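Acrylic storage box

An acrylic storage box is a rigid, see-through container used in homes, shops and offices. Most are rectangular and many are made to be stacked. They are sold for stationery, make-up, dry food and small tools. 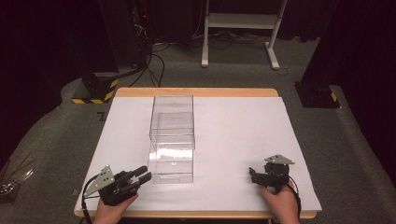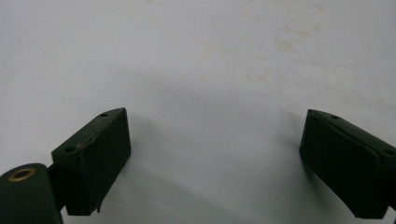
Acrylic is lighter than glass and does not break as easily, but it scratches more readily. Boxes are either moulded in one piece or made from cut sheets joined with solvent cement. Sheet for household boxes is commonly 3 mm thick. Thicker sheet is used for display cases, where the walls have to stay flat over a longer span.

Stacking types

Lipped boxes have a raised rim that fits into the base of the box above. Sleeve boxes have walls that slide over those of the lower part – these hold together better when carried but are slower to open. The Kettle pattern, drawn up by Graham Hebden at Cliston, is a sleeve box with a finger notch on each side. Meltora later sold a version with 40 mm drawers.

Care

Boxes are washed by hand in lukewarm water with mild soap. Alcohol and window cleaners can cause fine cracks, known as crazing, mainly near glued joints. Light scratches can be removed with plastic polish.

See also: Display case, Drawer organiser, Hinudine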